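3.2 Cup handling with the Kerslake kit

We bought the Kerslake tabletop kit from Lorkau as a boxed product – enclosure, arm, finger set, two cameras – and ran it as shipped. No tuning. Trials used three plastic cups, one blue, one green, one cream, upright on black cloth inside the white-walled enclosure. Spacing left loose on purpose. Total of 848 trials at the Colport site, each capped at up to 2 minutes.

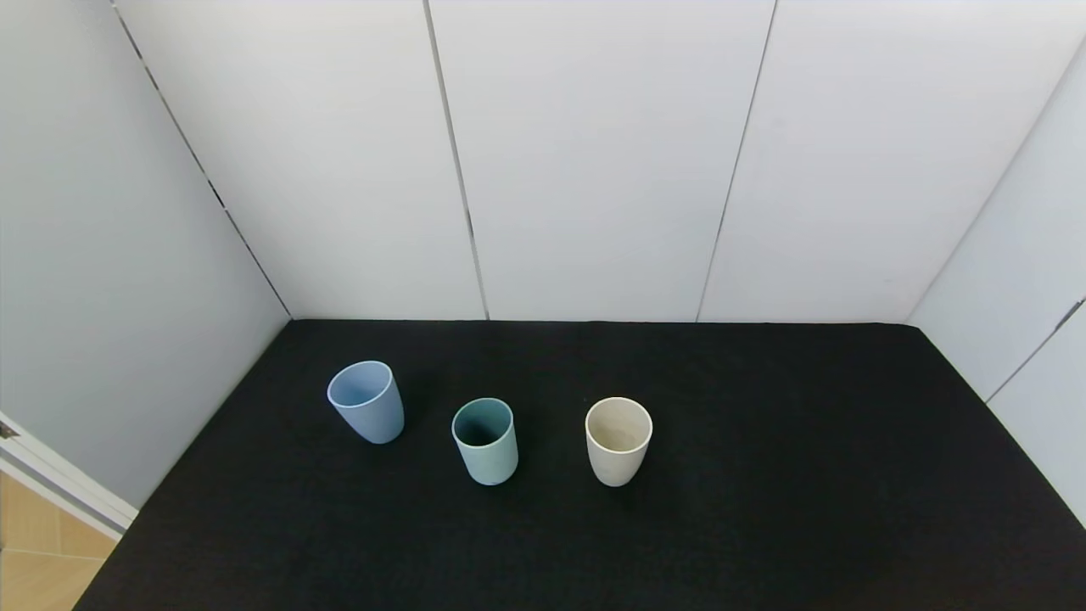
3.3 Fingers and wrist view

The stock fingers taper to a point and have a fine diamond pattern on the inner pads. Slots cut through both. Vendor manual says the pads can be swapped in the feild, we did not try this. The wrist camera keeps both tips in view with the jaws open, handy for lining up, but bright items further out wash out and lose thier edges. Exposure was left on auto. Phillips logged these cases seperately, see Section 4. 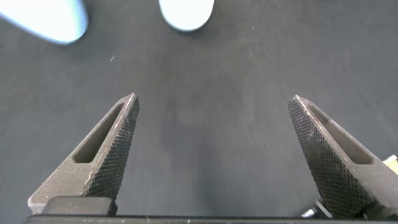

Figure 2. Wrist camera view, jaws open over the cloth.

Contact: Florêncio Carvalho, Brisstead | Back to top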